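Equipment plan for the second half

The budget request for the Tornik cell closes in June. Two lines changed after the last draft.

Gripper fingers. The Brisik set stays at 2289 per pair, spare screws included. Atano quoted less but wants a minimum order of 30 pairs, and we can't store or use that many.

Table covers. Replacement green cloth and edge clips are now a separate line, capped at 200. The torn patch near the edge clips is the reason the line exists. Until new cloth arrives, keep test parts off that area.
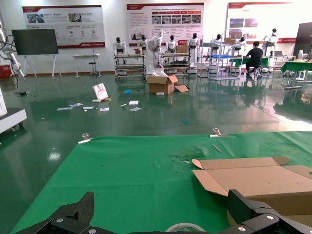

Carts and shelving

Escobar has a used wheeled cart for 500, delivery extra. Send load and height requirements before the request closes. Late items move to the next round.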